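Winter Clothing Project: Progress Report

Wed 17 November
Prepared by Jinlong Bai for the Oltano Fund

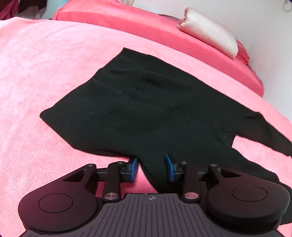
Sorting and folding of donated clothing started on schedule and is now the main activity of the project. The grant covers collection, washing, mending, folding and delivery of winter clothes to the two Korus shelters. Collection is finished for this season. Washing is nearly finished. Mending is behind.

Intake
We took in 400 items, mostly adult sweaters, long-sleeved shirts and fleece blankets. Children's coats were fewer than we hoped for. Items with broken zippers were set aside for the mending group, and anything too worn to give out went to the rag bin.

Folding
Knitwear is spread out flat on a bed or a wide table before it is folded. Hanging stretched the shoulders on last year's sweaters, so the racks are now used for coats only. Dark knits go on a light or colored blanket, where loose threads and small holes are easier to spot. Sleeves are brought in first, then the hem is folded up to the collar. Black garments get a second pass with a lint brush if they have been lying on fleece.

To date 138 items are folded, bagged and labeled by size. The rate has picked up since we stopped mixing sizes in the same bag.

Mending
There are six people on the mending list, and two have been away for most of the month. The backlog is mainly cuffs and side seams. We have asked the Jia sewing circle to take the simpler repairs and expect a reply this week.

Storage
The shelves at Nevton Street are full. Bagged clothing is being kept in the spare bedroom of the Korus house, which is dry but has no shelving. We would like to move seven shelf units there from the old office. The cost of the van is within the transport line and no change to the budget is requested.

Spending
Laundry costs are slightly over plan because of the blankets, which need a large machine. Transport is under plan by a similar amount. Receipts are attached.

Next steps
Finish washing, clear the cuff repairs and make the first delivery to both shelters. The final report will be sent in February with the remaining receipts.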